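Recoger la mesa: vasos, latas y mantel

LÉEME del conjunto Cindetti, parte de los recipientes

Gracias por pasar por esta carpeta. La preparamos entre dos personas, Bình Mai y Vilém Slanina, y hemos intentado contarlo todo con calma, como se lo contaríamos a alguien que se sienta a tomar un café con nosotros – aunque eso nos haga un poco más largos de lo que pide un LÉEME.

De qué trata

Cindetti reúne 301 episodios de una tarea muy doméstica: poner en orden los recipientes que se quedan tumbados en una mesa redonda de dormitorio. Hay un vaso blanco liso, otro de color verde pálido y de formas redondeadas, un recipiente rosa y verde, y una lata con una franja azul vivo. La mesa lleva un mantel claro de rayas en diagonal, con dibujos sencillos como un corazón y una nube, y le tenemos bastante cariño.
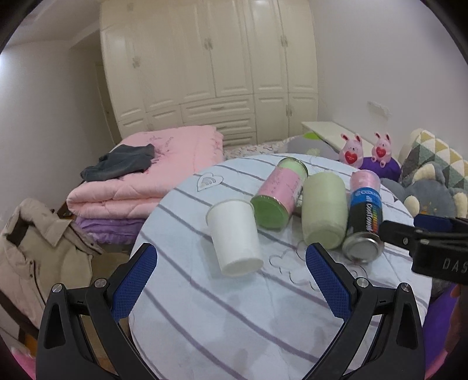 Elegimos el dormitorio porque casi todo lo que se publica sobre recoger vasos ocurre en la cocina, y en nuestras casas, al menos, los vasos acaban en cualquier parte. La mesa redonda tiene además su gracia: no hay esquinas que ayuden a alinear las cosas, y lo que se tumba puede rodar.

Cómo se hace la tarea

Cada episodio empieza con algún recipiente tumbado o apoyado y termina cuando todos están de pie. No pedimos un orden concreto. Vilém prefería empezar siempre por la lata, Bình por el vaso que quedara más cerca, y al final dejamos que cada cual siguiera su costumbre. En el campo "orden" está anotado lo que se hizo.

El mantel se alisa antes de empezar, pero no se plancha. Si durante la tarea se forma una arruga, se queda donde está. Solo repetimos el episodio cuando algo cae al suelo, y esos intentos fallidos van en la carpeta "caidas", por si le sirven a alguien.
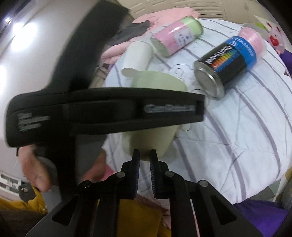

Qué hay en cada carpeta

episodios: las grabaciones completas, numeradas desde 001.
fotos: 3,656 imágenes sueltas, sin retocar.
notas: un texto breve por sesión, escrito a mano y pasado a limpio después (perdonad las abreviaturas).
caidas: 20 intentos que no entran en el total de arriba.

Cosas que conviene saber

Los colores cambian bastante entre la mañana y la tarde. El verde pálido, sobre todo, se vuelve más oscuro en cuanto le cae una sombra, así que no os fiéis solo del tono para distinguir los recipientes – la forma ayuda mucho más.

En la versión 3 corregimos los nombres de las notas, que en las anteriores mezclaban "vaso" y "bote" sin mucho criterio. Si venís de Stustel, nuestra colección anterior, veréis que las etiquetas ya no coinciden del todo; la tabla de equivalencias está en "notas", al final del archivo de diciembre.

Para dudas o erratas, escribid a Bình o a Vilém desde la página del proyecto. Solemos contestar por la tarde.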